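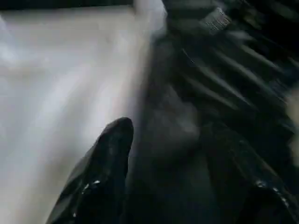
Photo: Mirkden Surface Finishing

About the company

Mirkden Surface Finishing applies powder coatings and liquid paint to metal parts for builders, equipment makers and repair shops. The work is done at a single plant in Sutcombe. Parts are accepted in steel, galvanized steel and aluminum. We do not coat wood, plastic or glass.

Plant and equipment

The plant runs 2 coating lines. Line A is a conveyor line for repeat orders and takes parts up to 42 inches in height. Line B is a batch line with a walk-in oven, used for frames, gates, tanks and single pieces. The maximum load on Line B is 700 pounds per rack.

Pretreatment on both lines consists of an alkaline wash, two rinses and a zirconium-based conversion coat. Blasting is available for parts with mill scale, rust or old paint. Galvanized parts are degassed in the oven before powder is applied. Customers should state on the order form whether threads, bearing seats or grounding points need masking, and mark them on the drawing.

Colors and testing

Standard stock covers whites, grays and blacks in matte, satin and gloss. Other colors are ordered per job and may add to lead time. Film thickness is measured on each batch and recorded with the order number. Test panels from Line A are held for 600 hours in the salt spray cabinet, and results are kept on file for customers who request them. Adhesion is checked by cross-cut test.

Company background

Mirkden began as the paint department of Hafþórsson, a maker of sheet metal enclosures, and became a separate company when outside orders outgrew the parent's own. Hafþórsson remains a customer and holds no shares. The Sudo plating shop next door shares our wastewater system under a joint permit, which is renewed each February.

Orders and delivery

Receiving is open from 7:00 a.m. to 3:30 p.m. Parts should arrive dry, free of silicone, and tagged with the purchase order number. Finished work is packed in foam or paper and released after final inspection. Pickup is at the north dock.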